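Clesex Tabletop: read me before you touch the data

Hi! This file covers the house rules for Clesex Tabletop, our set of simulated two-arm episodes. There are 525 episodes in the release, 200 of them held back for testing, and all of them follow the rules below (or they got thrown out, sorry). I've tried to write it the way I'd explain it to you over coffee, so if you want the terse version, the config comments are pretty good.

Naming first, as it trips everybody up. Left and right mean left and right as you look at the picture, with the robot facing you across the table. The old Hukari files did it the other way around. If you mix the two sets, run the swap script once, and please check a few episodes by eye afterward!

Black bands at the top and bottom stay in. Don't crop them on your own copy and then send me numbers, they won't line up with anyone else's.
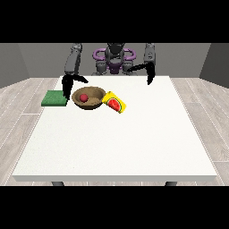 Paavo Valtonen
Dataset maintainer, Clesex Tabletop

Layouts like this one, with the sponge, the bowl and the yellow watermelon box all bunched up toward the back left, are the ones I get the most mail about. The box is right up against the bowl or very nearly, and yes, that's allowed. Objects can be close neighbors. What they can't do is overlap at reset, meaning one mesh poking through another. The little red ball sitting in the bowl is fine too, because inside a container counts as a legal start.

Rules for the arms:

- An arm with no job in the current step stays up and clear of the objects. I'm picky about this one.
- Open the gripper before you go down between two objects, never on the way.
- If a fingertip goes through the tabletop, even a hair, the episode is out.
- No bumping a neighbor to make room unless the instruction says to move it.

Rules for the labels:

- Use plain words. "Green sponge" is great, "object_7" is not.
- Name what a person would see. If you can't tell what a thing is, say its color and shape and move on.
- Write the instruction before you watch the episode, or you'll end up describing what the robot did (I've done it, it's so easy to do).

Seeds: the default is 2038. Change it if you like, just write down what you changed it to.

Known problems: the Skundex exporter drops the last step of some episodes. I'm hoping to have that fixed in October. Until then, use the Zacharopoulos loader, which pads the missing step and prints a warning.

Last edited 6th June. Found a broken episode? Open an issue with the episode number and the step, and I'll take a look.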